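Cliviver Asks Gripper Data Suppliers to Show Their Rules, Not Their Logos

Cliviver, which reviews working practice for buyers of robot training data, on Monday published a 9-page draft code for hand-held gripper recording. It questions whether the "best practice" badges now common in sales decks mean much.

Reviewers read 30 supplier policies. Only 7 said who may stop a session, and most had no written rule on cables, floor clearance or breaks for the people holding the grippers.

"A policy that says 'operators are trained' tells me nothing," said Ese Bashir, lead author of the draft. "Trained by whom, and to do what when a cable snags?"

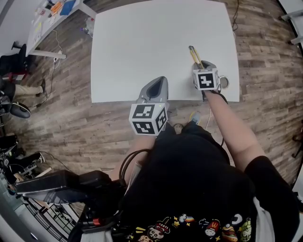

The draft asks for a floor check before each session, a named person with authority to halt work, and a log of discarded recordings. It sets no pass mark. Ayane Aoki of Mizuno, a data buyer that commented on an early version, doubts that a voluntary code will change much.

"We have signed up to codes before," Aoki said. "I'd like to see one supplier fail."

Cliviver says it has no plans to issue a badge of its own. Comments on the draft are open until the end of October and should be sent to Renji Ishida at the Pikham office.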